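テルラの法人向けIT機器回収、「埋め立てゼロ」の根拠は示されず

中古IT機器の回収・再資源化を手がけるテルラ(Tellura)は6月、法人から引き取ったパソコンやサーバーについて「埋め立て処分ゼロ」を達成したと発表した。対象は過去1年に契約した377社分で、回収量は781トンに上るという。数字は立派だが、発表資料を読み進めても、その781トンが最終的にどこへ行ったのかは書かれていない。

資料によれば、回収品の70%は「再使用または再資源化に回された」とされる。では残りの30%はどうなったのか。同社の広報担当イルゼ・キヴィ氏に問い合わせたところ、「提携先で適切に処理されている」との回答だった。提携先として名前が挙がったのは、破砕・選別を請け負うヴォルタルと、基板の買い取りを行うレストフの2社。ただし、両社への引き渡し量の内訳は「取引上の理由により非公開」だという。

「ゼロ」の定義にも引っかかる点がある。資料の脚注には、埋め立てゼロとは「当社が直接、埋め立て処分場へ搬入した量がゼロであること」と小さな字で記されている。この定義に従えば、提携先が破砕後の残さを埋め立てても、テルラの数字には表れない。焼却についての記載も見当たらなかった。 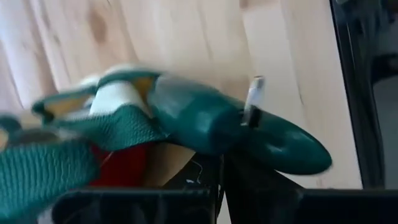
青緑色のロボットハンド

データ消去の扱いも気になるところだ。テルラは全台について消去証明書を発行すると案内している。ところが、公開されている証明書のひな型には、記憶装置ごとの製造番号を書き込む欄がない。あるのは受け入れ日と台数、それに担当者の署名欄だけである。これでは、後になって特定のディスクが消去済みかどうかを確かめようとしても、手がかりが残らない。

企業の情報機器管理に助言しているマルテ・ケトラー氏は、このひな型を見て「台数の受領書と呼ぶほうが近い」と話す。同氏によると、消去の方式、使用したソフトの版、失敗した装置の扱いの記載がなければ、社内監査の資料としては弱いという。「破砕したならしたで、その記録をもらうべきです。無料回収だからと書類まで簡単に済ませてしまう会社が多い」

料金についても、看板と中身に開きがある。テルラは回収を「原則無料」とうたうが、申込書の約款では、1回の引き取りが21台に満たない場合は出張費がかかる。ブラウン管モニターと、バッテリーが膨張したノートパソコンは別料金で、その金額は見積もりを取るまで分からない。小さな事務所が古い機器をまとめて出そうとすれば、無料で済まないことのほうが多そうだ。

実際に利用したという設計事務所のチェルシー・ブロクサム氏は、引き取りの早さには満足している。申し込みから引き取りまで待たされることはなく、梱包も任せられた。しかし、届いた請求書には出張費とモニターの処理費が並んでいた。「事前の電話では無料と聞いたつもりでした。約款を読まなかったこちらも悪いのですが」。消去証明書は後日メールで届いたものの、どの機械を指しているのかは判別できなかったという。

競合するカルニンシュも黙ってはいない。営業責任者のイエヴァ・ビーテ氏は、自社では装置ごとの製造番号を証明書に載せ、処理先の名称も顧客に開示していると強調する。もっとも、同社が出している再資源化率も自社集計で、外部の検証は受けていない。ビーテ氏は検証を「検討している」と述べたが、時期は明かさなかった。他社の不透明さを批判するなら、まず自社の数字から確かめられるようにするのが筋だろう。

テルラは、今回の数値について第三者の確認を受ける予定があるかとの質問に対し、「お客様からの要望を踏まえて判断する」と答えた。すでに契約している377社のうち、要望を出した会社があるかどうかは分からない。

廃棄物行政に詳しいカドリ・ダンブラウスキエネ氏は、契約前に確認すべき書類として、処理委託先の一覧、重量ベースの処理結果、装置単位の消去記録を挙げる。いずれも特別な要求ではなく、通常の業務で作成されているはずのものだという。「出せないと言われたら、理由を文書でもらってください」

テルラは同じ発表の中で、来期の回収対象をタブレット端末とネットワーク機器にも広げるとしている。新たな対象品目の処理先は公表されていない。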